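Musty smell under bedroom carpet after a radiator leak – lift it or leave it?

Asked by Milan Timmermans, May 2025

The valve on our bedroom radiator dripped for a while before we noticed. The plumber has fixed it and I went over the carpet with a hired wet vac, two passes. The top feels fine now but there is a smell near the skirting, worse in the morning with the door shut. It is a wool mix carpet on a felt underlay, over floorboards. I rang Gralodside and they quoted to clean the whole room. Do I need that, or can I sort the corner myself? We rent out the flat below, so I don't want it going through their ceiling. 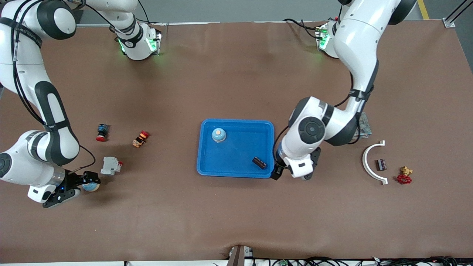 Answers (3)

Jocelyn Lemieux
Lift the corner. Felt holds water far longer than the carpet does, and a wet vac hardly touches it. Pull the carpet off the gripper rods with pliers, fold it back and feel the underlay. If it is damp or stained, cut that piece out and throw it away. New felt is cheap.

Then let the boards dry properly. I hired a dehumidifier from Van Damme in Turham for 26 pounds and ran it with the window shut. Mine had read 58 on the damp meter at the start and I waited until the boards matched the dry side of the room – that took nearly 2 weeks. Don't put the carpet back early. Wipe the back of it with a weak solution of white vinegar, and test a bit first as wool can lose colour.

Check the skirting as well. If it is MDF and has swollen it will need replacing.

grudge_mat
bicarb. leave it on overnight then hoover

Hallam Flooring
Bicarb will help with the smell on top but does nothing for the underlay. Agree with lifting it. Before you pay anyone, look at your buildings and contents policies. A slow leak is often excluded but some insurers will still pay for drying out. Take photos before you cut anything and keep the plumber's invoice. Ours came to 1,031 pounds last October for one room, stripping and refitting included, and they asked for both.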